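Water hardness in the village of Drulska: my second-year project

I picked water hardness because my gran's kettle in Drulska is a disgrace. You could chip the scale off it with a spoon (I have), while mine at home in Flavley stays shiny for months, and I wanted to know why two places a short bus ride apart should be so different. My supervisor, Muammer Öztürkmen, said it was a bit old hat but that old hat was fine if I did it properly. Fair enough!

I collected water from 11 taps and wells, mostly in February when it was perishing cold and people took pity on me and offered tea. Made with the very water I was there to test, of course. The oldest source was the Akbulut well, which has 1852 cut into the stone above it and tastes faintly of pennies. Every sample got its own bottle and a label in pencil, as I'd already learnt what happens to biro in the rain.

The testing itself is the usual school method with soap solution. You add it bit by bit, shake, and wait to see if the lather lasts. I did each sample five times and took the middle reading, and I got very bored of shaking.

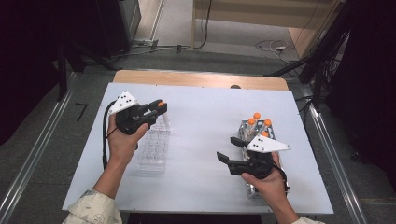
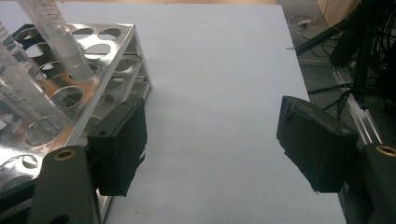
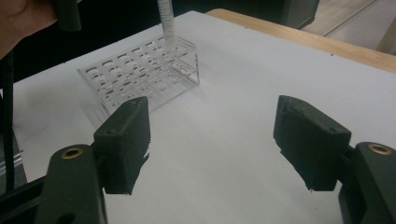

On to the results, then. The hardest water came from the top end of Drulska, near the quarry, and the softest came from Jevov, where the supply runs off the moor. I had expected the old well to win by miles — it didn't even come close. It sat in the middle with the ordinary kitchen taps, and I had to rewrite half my introduction.

I also asked people how often they descale their kettles, which was more fun than the soap. Answers ran from "every week" to "you can descale them?", and they didn't match the hardness very well at all. One lady at the top end swore by vinegar, and her kettle was cleaner than mine.

If I did it again I'd go back in summer too, as a dry spell might change things, and I'd test for iron at the well because of that penny taste. I'd also buy better stoppers. Two of mine leaked in my rucksack on the bus home and I had to go back for fresh samples the week after.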